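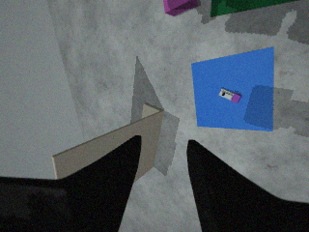 Simulated wrist view from the tabletop set, gripper open, with a small white and purple block on the blue square.

New labeling rules for simulated runs start in July

From July, every simulated run that goes into the shared Skaltside library has to follow the same short set of rules. The Gurnby and Nudham groups have been working to a draft since spring, and the final text is now on the project pages. It replaces the two older notes on naming and on success checks.

The main change is that a run has to say it is simulated in its own record. Until now the word "sim" sat in the folder name, and folder names get changed when people copy things. In the Nudham check of 300 mixed runs, 32 had lost the tag somewhere along the way. Rendered views with added grain can pass for camera footage at a quick look, and a person sorting thumbnails late in the afternoon will miss some. The tag now goes in the first line of the record and is copied into every exported clip.

The second rule covers what counts as a finished task. "Block on square" was being scored in three different ways. Under the new text, the whole base of the block has to be inside the edge of the target, the fingers have to be open and clear of the block, and the block has to stay put for 15 frames. A tilted block passes as long as it is inside the edge, unless the task sheet asks for an angle. Please don't add a stricter check of your own and report it under the same task name. Give it a new name.

Third, lighting and surface changes. Random table textures, shadows and noise are all still allowed and encouraged, but the seed has to be saved with the run. If a shadow falls across part of the target, leave the run in. Teams had been dropping these by hand, and the policies trained on what was left did worse on the real bench at Gurnby, where the window light moves all day.

Fourth, objects that aren't part of the task. Bins, brackets, spare blocks and so on may be placed anywhere the arm can reach, including partly behind a finger in the wrist view. They must be listed in the record even when only a corner shows. An object that isn't listed will cause the run to be sent back.

Failed runs stay in. Mark them as failed and give the frame where the task ended. Several people asked during the draft period if near misses could be left out to save space, and the answer is no — the space is small and the near misses are some of the most used runs we have.

The old library holds 2833 runs that were made before any of this. They won't be redone. The Du conversion script adds the simulated tag where it can be worked out from the render settings, and puts the rest in a separate folder called "unsorted". Don't train on that folder and don't mix it with real bench data until it has been gone through.

Groups that need more time can keep sending runs in the old format until the end of August, but those will go to the back of the line for review. Questions about the success check should go to the Nudham desk, and everything else to Skaltside.

We use cookies to remember your newsletter settings. By continuing to read you agree to our cookie policy. Accept | Manage settings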